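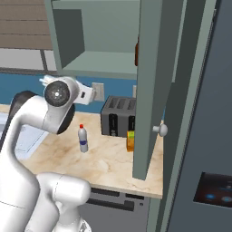
Speaker notes: Good practice for simulated kitchen tasks
Mirkville workshop, July 6, 2021
Talk length 25 minutes, questions after

Slide 1. Title

Thank the hosts. Say that the slides will be posted with these notes. The working rules come from the Lasano task set, which we have been running in simulation for the past year. They are house rules. No outside body has approved them, and a few will change in September when we put out the next version.

Say up front who the talk is for: people who build kitchen tasks, people who run them, and people who have to read the results later. The third group usually gets the least help.

Slide 2. Why we wrote rules at all

We had 2,727 recorded episodes and could not compare half of them. Different people had used different ideas of when a task starts, when it ends, and what counts as done. The recordings were fine. The paperwork was bad.

We went back and re-labeled everything by hand. After that, 1,453 episodes had enough information to be used in a comparison. The rest are still on disk. We use them for checking tools and for nothing else.

Pause here. People usually want to know if the rest were failures. They were not. Many were clean runs with no written start condition.

Slide 3. Rule one: write down the start state

Every episode gets a start record before the arm moves. It lists the scene version, the joint positions, the state of every door and drawer, and the pose of every loose object. The script writes it. Operators do not type it in.

Doors deserve a minute. A cabinet door that starts open makes for a different task than the same cabinet with the door closed. Early on we logged both as "cabinet task." Now the door angle is a field of its own and the run will not start if the field is blank.

Same with clutter. If there is a toaster on the counter, it goes in the record, even when the task has nothing to do with toasters. It takes up space the arm might want to use.

Slide 4. Rule two: one task, one sentence

The task has to fit in one sentence with one verb that can be checked. "Move the bottle to the shelf" is fine. "Tidy the counter" is not, until somebody writes down what tidy means.

Grabner is our checker. It reads the sentence and the end state and gives a pass or a fail. If Grabner cannot score it, the sentence gets rewritten. We do not add a note saying "operator judged this a pass." We tried that. Two operators looking at the same end state disagreed often enough that we dropped it.

Slide 5. Rule three: clearances around doors and shelves

Spend the most time on this one. Four minutes if the clock allows.
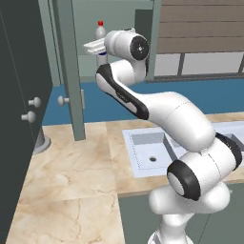
Slide 5: Gripper reaching toward the open wall cabinet, with the door panel hanging beside it.

The gripper is the part people watch. The trouble usually comes from the wrist and forearm, which are wider and follow a path that the operator is not thinking about. Our rule is that clearance is checked for every link. The number in the log is the smallest one found anywhere on the arm during the whole reach.

Point out the wrist on the slide. From this viewpoint it covers part of the bottle with the red cap. A person scoring the run from this view would have to guess at the contact. That leads to a second part of the rule: no run is scored from a single view. Use the object poses from the simulator first, and use pictures only to back them up.

Contact with a door counts as contact. It does not matter that the door swings out of the way. In simulation a light bump costs nothing, so people stop caring about it, and then the habit carries over to hardware where hinges bend. We log each contact with the time and the link. The run can still pass, but the contact stays in the record.

Slide 6. Rule four: speed and stopping

Simulated arms get the same speed limits as the real one. No exceptions for "just testing." If you want a faster arm, make a separate configuration, give it a name, and keep its results out of the main table.

A stop command has to work at any point in the run. We test this by sending a stop at 10 different points in the motion and checking that the arm holds its position each time. The test is short and runs every night.

Stopped runs are kept. They get the label "stopped" and a reason code. Do not delete them and do not count them as fails without looking at the code.

Slide 7. Rule five: changing the scene

Clistach is the tool we use to swap parts of the kitchen: counter finish, wall color, cabinet fronts, appliances. It is easy to use, and so scenes used to drift without anyone saying so.

Now every change makes a new scene version. Moving an outlet plate makes a new version. Changing the marble makes a new version. We are up to 114 versions, and people complain about it. I still think it is better than having one name that means several kitchens.

If someone asks: looks-only changes and shape changes use separate numbers. A new wall color moves the second number. A new sink moves the first.

Slide 8. Rule six: what you may claim

Keep this short. A result in simulation is reported as a result in simulation, in the title of the table and in the text. Give the number of runs, the number stopped, and the number with contact. If you leave out episodes, say which rule removed them.

Do not report a best run by itself. If you show one clip, show the median run, or say how it was picked.

Slide 9. What we have not settled

Objects that sit partly behind a door. We record how much is hidden from each view, but have no limit for it yet.

Bottles with liquid. We treat every bottle as a solid body with a fixed mass, and the task sheet says so.

Who signs off on a new task. At present any two people on the project can do it. That may need to be tighter once outside groups start sending tasks.

Slide 10. Getting the files

The start record template, the reason codes and the task sheet are on the Lasano page. Leave this slide up during questions. If time is short, skip slide 9 and take those points as questions come up.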